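Setting the Table for a Crowd: speaker notes
Community hall talk, June 18, 2026

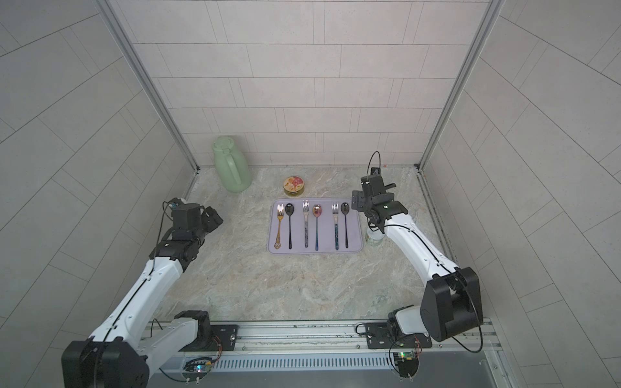

Welcome everyone in, let the stragglers find a chair, remind them the tea urn is on and they can get up whenever they like. Thank Cristóbal Urrutia for the invitation and for lending me his good tablecloths (hold up the blue one, it's a beauty).

Start with Nan's Christmas lunches. Thirty people, two trestle tables and a door laid across sawhorses! Tell the story of the gravy boat and my uncle's lap. Don't rush this bit, people always laugh and then they want to tell their own, so let one or two of them have a go.

Then into it. The first thing I'd like them to take home is that you work backwards from the menu. Soup means spoons, and if there's no soup then leave the soup spoons in the drawer, however handsome they are. Forks on the left, knives on the right with the blade facing the plate, and the outermost piece gets used first. Ask who was taught to put the dessert spoon across the top. Usually half the room, and there's a friendly argument.

Elbow room. My mother allowed a hand and a half between plates and I've never found a better measure. Mention benches here, and why I put the teenagers on them.

SLOW DOWN, I always gallop through the next part.

Borrowing and mixing. Nothing has to match. I did my daughter's wedding lunch in August with plates from four households, and the only trouble was getting them all home again afterwards. A dab of nail polish underneath, a different colour for each family, comes off easily enough with remover (not on the gold-rimmed ones, please). Write the list down as the boxes arrive, when you still remember who brought what.

Flowers: low enough to talk over. Candles: no scent near food. If somebody asks about napkin folding, show the simple pocket and say the swan is for another night.

Finish on washing up. Pair a talker with a quiet one and it gets done. Questions, then raffle, then stack the chairs along the kitchen side, as the dance class needs the floor.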